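Home | About Us | Sites | Safety | Careers | Contact

About Stukus

We make software for the robots that move luggage in hotels. Small outfit, based in Travinthorpe. Started with one cart and one very patient hotel, now running at 3 sites.

People ask about the Hutlow fault so it goes here, on the front of the house. In December a loaded unit at Hutlow missed its stop and rolled into an elevator door. Nobody hurt. Door dented, 70 pound load on the floor. Cause was ours: polished marble and shiny steel doors threw off the range sensor, and the backup stop was set too late. We pulled every unit that same night.

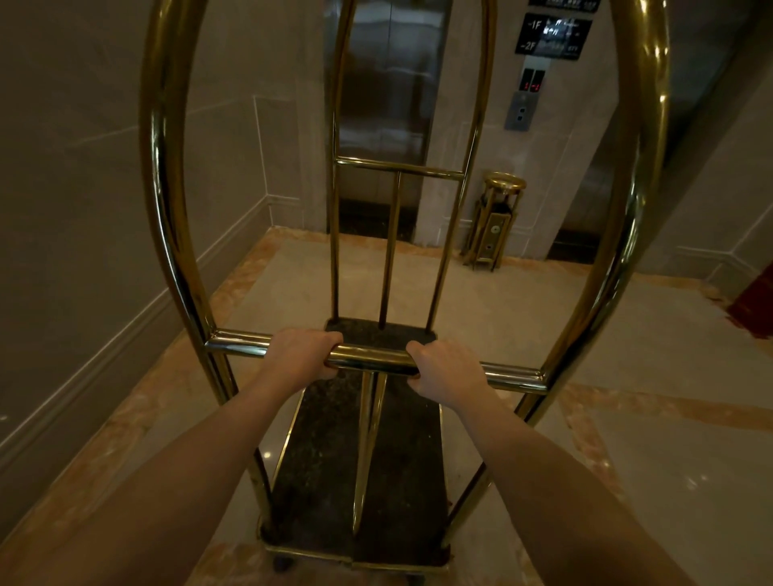 Cart work by hand, lobby floor, heading for the elevators.

Since then: 900 hours of hand-pushed runs before any motor goes back on. New bumper switch, made for us by Farías. Lower speed near doors, no exceptons. 2,000 test stops logged so far and we publish the misses too.

Running a hotel with a shiny floor? Get in touch, we want to hear from you befor you buy anything.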